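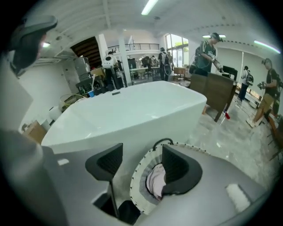
The showroom floor at Jiselside, with the freestanding tub, the brown cabinet and a round soft fabric piece up front.

Kamarul Tuhumury has opinions about bathtubs, and he would like it known that most of them are complaints. "People walk in and they want the big white one," he says. "They always want the big white one. Then I ask them what's holding up their bathroom floor, and the mood changes."

He has been fitting out bathrooms for long enough to have torn out a few of his own, and Jiselside is the place where he now tries to talk customers through the job before they spend any money. The floor is gray, polished and marbled, and it shows every shoe. He picked it himself. He regrets it most mornings.

"It was the sample," he says. "The sample was the size of a sandwich. On a sandwich, you don't see footprints."

We meet on a working day, which means we talk standing up. There is a black chair by the cabinet, but Tuhumury says that if you sit down in a showroom people assume you are either a customer or a husband, and he is not in the mood to be either.

The tub is the first thing he wants to discuss, partly because it is hard to discuss anything else while standing next to it. It is large, white and glossy, with a rectangular rim and corners soft enough to spare a hip. He calls it the Cekenine, after the supplier's range, and he says the name the way other people say the name of a relative who borrows money.

"It's a good tub. I'll say that first so you can print it," he says. "You can lie down in it like a person. But it's freestanding, and people hear that and think it means free. They think you put it wherever you want, like a couch. And then where does the water come from? Where does it go? A couch doesn't have a drain."

His advice is to choose the spot before the tub. He has customers lay bath towels end to end on the floor at home in the footprint of the thing they are dreaming about, and then live with the towels for a few days. They have to walk around them. They have to get to the toilet at night around them. By the end of the week, he says, a good number come back and ask what he's got that's smaller.

"And you know who hates the towels? The person who cleans. Ask that person. Leave enough room behind the tub for an arm with a sponge on the end of it. I went to a house, a lovely house, with the tub pushed so close to the wall you couldn't get a hand down there. They had lost a phone. I think it's part of the house now."

The cabinet is a happier subject. It is dark brown and wooden, with a flat top and a panel front, and it stands on short legs, a point on which Tuhumury is prepared to go on for some time. He used to sell a line from Flevico that sat straight on the floor. He liked the look of it in the catalog.

"Then I had one at home," he says. "Water gets on a bathroom floor. I don't care how careful you are. I have 2 sons. With legs, you run the mop under and you go on with your life. Without legs you are down there with a rag and a flashlight, talking to yourself."

He is less patient with the idea that wood has no business in a bathroom. What ruins it, in his view, is mostly the wet washcloth that gets put down on top and stays there until the weekend. Wipe it up, open a window, run the fan after a shower for longer than you feel like running it. He tells people to keep the top clear apart from the soap, and to give the soap a dish.

Does anyone do this?

"My mother."

The flat top matters to him too. Customers bring pictures of cabinets with raised edges and little rails, and he asks them what they plan to put up there that is going to try to escape. A flat top can hold folded towels or a change of clothes, and a cup of coffee if you are the kind of person who takes coffee into the bath. He is that kind of person. He will not say how many cups he has lost.

Then there is the soft stuff. Tuhumury came late to fabric. For years the showroom had nothing in it that you couldn't knock on, and it was his wife who pointed out that the place felt like somewhere you would go to have a tooth removed. She started bringing things in from home. The round fabric piece with the white scalloped rim is one of hers, or at least she has never asked for it back. It has small dark stitches running around the edge and a thin black loop for a handle, with a bit of pale pink cloth bunched in the middle of the gray and white.

"I said, what's it for? She said, it's for making people stay longer," he says. "I thought, that's ridiculous. Then people started picking it up. They don't pick up a tub. They pick that up, they turn it around, they look at the stitching, and now they've been here ten minutes and they're asking me about grout."

He has since become something of a convert. Soft containers, he argues, suit a bathroom because they don't chip anything when they fall, and they squash into the gap you have instead of the gap you measured. He prefers ones with a loop, so they can go on a hook when the floor needs doing. He has tried to get Fabbri, who supply his hooks, to take the connection seriously. So far they have sent him more hooks.

I ask what a person should spend. He makes a face. A customer came in last November with 2000 to do the whole room, he says, and had already picked out a tub that would have eaten most of it. They stood there for a while. In the end Tuhumury talked him into keeping the tub he had, having it cleaned up properly, and putting the money into the floor, the fan and a cabinet.

"My accountant would like me to stop telling that story," he says. "But he came back. He bought a second cabinet. His sister bought one. I have sold four cabinets off a tub I didn't sell."

His list of things people get wrong is long and he gives it to me in no order. They buy the mirror first. They put the towel hook where you have to get out of the tub, cross the floor dripping and come back. They choose a white that doesn't match the other white, and discover it under the light at seven in the morning. They forget the door opens inward. He forgot that one himself, in his first apartment, and for 2 years he entered the bathroom sideways.

"You get used to it," he says. "That's the terrible thing. You can get used to any bathroom. People come in here and apologize for how bad theirs is, and I say, how long has it been like that? And they say, since we moved in. And I say, when did you move in? And then they have to think."

Before I go, he wants to come back to the tub. He is worried he has been unfair to it. He raps the rim with his knuckles and says that if you have the room, and the floor is sound, and you are honest with yourself about how often you take a bath, it will make you very happy.

How often does he take one?

"Sundays," he says. "At home I have a shower."

I ask where he goes on Sundays, then. He says his mother has a tub.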